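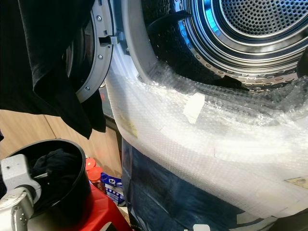

Ladezelle Hosari, Greifer mit Wäschebehälter vor der offenen Trommel.

Kurz aus der Werkstatt, 2022-10-22

Wäschezelle läuft wieder. Nach dem Umbau im Mai saß die Nullposition vom Handgelenk nie richtig, Torunn Strand hat sie jetzt neu angelernt. Alle 12 Wegpunkte, von Hand, mit dem langsamen Profil. Reine Fahrzeit für den Zyklus jetzt 93 Sekunden, vorher deutlich drüber.

Was sonst gemacht wurde:

Luftpolsterfolie über der unteren Türlippe erneuert, Klebeband mittig. Bitte dran lassen! Der Greifer kommt beim Einfahren nah an die Kante und wir wollen keine zweite Frontblende bei Golla bestellen. Wer Risse in der Folie sieht, gleich neu kleben, Rolle liegt im Schrank neben dem Kompressor.

Die drei kleinen Schrauben im Türrahmen nachgezogen. Handfest reicht, ist Kunststoff drunter.

Fingerbacken am Greifer mit Isopropanol abgewischt. Waren ziemlich fusselig, daher wohl auch die Aussetzer beim Halten vom schwarzen Behälter. Ab jetzt alle 200 Zyklen, Liste hängt an der Steuerung. Bitte auch wirklich eintragen, letztes mal fehlte die halbe Seite.

Türerkennung macht noch Ärger. Hängt dunkler Stoff über der offenen Tür, findet die Kamera den Rand nicht sauber und der Arm bleibt stehen – dann nicht quittieren und nochmal, sondern Stoff weg, Referenzfahrt, neu starten. Polyxeni Mavromatis sitzt an den Schwellwerten, die blauen Reflexe vom Edelstahl in der Trommel will sie gleich mit rausrechnen.

Offen: Kabelschlepp an Achse 4 scheuert, Ersatz ist bei Drodatov angefragt, Liefertermin haben wir noch nich. Bis dahin Geschwindigkeit unter 100 mm/s wenn jemand von Hand verfährt.

Fragen an Torunn, in der Spätschicht an Natalie Fairclough.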